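# Truvov three-drawer filing cabinet, in grey

I bought the Truvov in August, after the cardboard boxes under the stairs began to sag in a way I could no longer blame on the stairs.

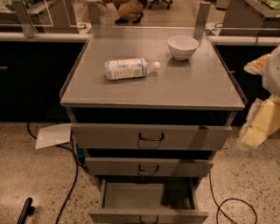 It cost £53 from Midis, plus 6 for delivery to Flosulthorpe, where most couriers regard the last mile as optional. Mine came flat, in a box that weighed as much as a teenager and was just as keen to get up the steps.

The instructions claim 36 minutes. I suppose that's possible if you already own the right screwdriver and have no one to argue with. I took an afternoon and had 2 bolts left over, which are now in the top drawer under B.

As a cabinet, it's decent. The drawers run smoothly and stop where they should, with a bit of a clang. Hanging files fit, though the cheap ones bow in the middle once you put a pension in them. The lock works. The key is so small and so plain that I expect to be locked out of my own council tax by Christmas.

My old Lahtinen was better made, and I'd still have it if it hadn't been left behind two moves ago with a drawer that only opened for other people. It also cost three times as much.

Grumbles: the label holders are a fraction too narrow for the labels supplied, and the grey shows every fingerprint. Four stars. I've filed everything up to G and have been resting since.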